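Droseo open day, kitchen simulator demo: my review

I went to the open day of Droseo in December, mainly to see their kitchen simulator, Tridora. I teach evening classes in automation and I am looking for a tool that my students can use before they touch a real arm. Entrance was free, but you had to reserve a place for the demo, and the group before us ran 40 minutes late.

The demo was given by Lingyun Meng. She began with the sink task, because in her opinion it shows best what the program can do. On the big screen we had the view from the gripper, with the plate and the green sponge in the basin. 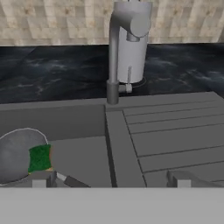
Xiaoqing Su wanted to know if the sponge is soft in the calculation or only looks soft, and said that in the program she uses now every sponge behaves like a brick. Lingyun Meng answered that it can be soft, but then the simulation becomes slower, so for beginners they leave this option off. I appreciated that she said it openly.

After this we could try by ourselves. The controls are simple to learn. I needed maybe ten minutes until I could bring the arm over the sink without fear. Changing between the gripper view and the room view is one key, and I used it all the time, as I find it very difficult to judge depth from the gripper alone.

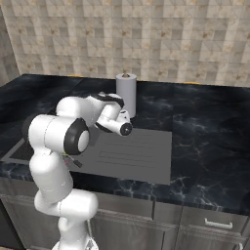 What I liked less is the menu. The words are small and some settings are hidden three levels deep. Also the manual has 146 pages and no index. For a class of adults who come tired from work, this is too much.

The price for a school is 360 for one year, with 60 for every additional seat. I think it is fair, but I would like a shorter license for one semester. Rongrong Shao at the desk wrote down my question and I am still waiting for the answer.

Four stars from me. I will go again if they repeat it in spring.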